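Report on the Site Visit to the Gestside Guest Residence, Kelau
Prepared for the Housing and Visitor Services Section
Date of visit: Friday, March 29, 2019

The section visited the Gestside residence in Kelau as part of its review of short-stay housing for visiting staff and trainees. The delegation was received by the residence manager, Bjartur Kvaran, who led the tour and answered questions throughout the morning. The visit covered the reception area, the linen service, the shared kitchens and the sleeping rooms on two floors.

Gestside opened as a hostel for seasonal workers and was converted to its present use by the Bisgaard housing association. It has 50 rooms, most of them let for stays of between one week and three months. Guests are placed by their employers under a framework agreement, and the residence does not take bookings from the general public. Occupancy is highest in late winter. On the day of the visit several rooms were between guests and could be inspected.

Mr. Kvaran began with the reception procedures. Each guest receives a key, a printed copy of the house rules and a short inventory of the room, which is signed on arrival and checked again on departure. The inventory was introduced after repeated disagreements over missing items. It runs to a single page and is available in four languages. The delegation considered it clear and suitable for use in our own buildings with minor changes.
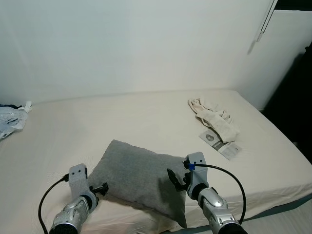 Room standards at Gestside are set out in a manual that the manager revises every March. The manual deals with cleaning intervals, lighting, storage space and bedding, and it leaves the staff little to decide for themselves. Walls are to be kept plain and pale so that touch-up painting can be done from one stock color. An off-white wall with a cream-white fitted sheet on the bed beside it gives a fair idea of the general look, and the gray pillow is about as much contrast as one is likely to find. Some members of the delegation found the result rather bare. Mr. Kvaran replied that long-stay guests bring their own things and that complaints about decoration are rare.

The linen service was of particular interest. Until two years ago the residence washed its own sheets and towels in the basement. The work is now contracted to Kuson, which collects twice a week and returns clean linen the following day. In the last full year the contractor handled 3454 bundles, a bundle being one complete change for one bed. Losses were put at 17 bundles for the same period. The residence keeps its own reserve stock in a locked store on the ground floor, and a paper ledger records everything taken out of it.

We were shown the ledger and found it in good order, although the entries for weekend shifts were shorter than the others. The manager intends to move to an electronic record once the contract with the laundry is renewed. 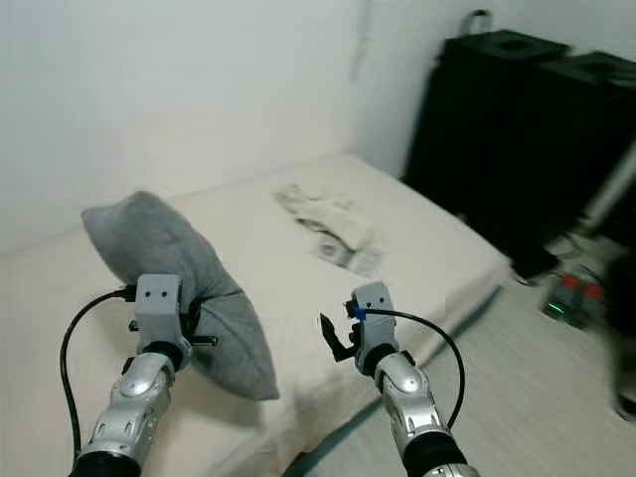 Pillows are treated separately from the rest of the linen, and the section may wish to note the reasons. They are costly to replace and are often the first item to show wear. Gestside asks its staff to inspect them by hand at every change of guest, paying attention to the seams and to any flattening of the filling. The fabric of a soft heather-gray cushion creases readily when it is gripped and raised off the bed, and the line of a seam can then be followed across it. Items that fail inspection are set aside for repair or disposal. The residence bought over 500 pillows in its first order and has since purchased in smaller lots.

The kitchens were clean and adequately equipped. Storage is limited, and guests on the upper floor share one refrigerator between six rooms. Bisgaard has approved a second unit for that floor.

The delegation recommends that the section obtain a copy of the room manual, adopt the one-page inventory on a trial basis and request terms from the laundry contractor. A return visit by Mr. Kvaran and two of his staff has been proposed, and the date will be confirmed in writing.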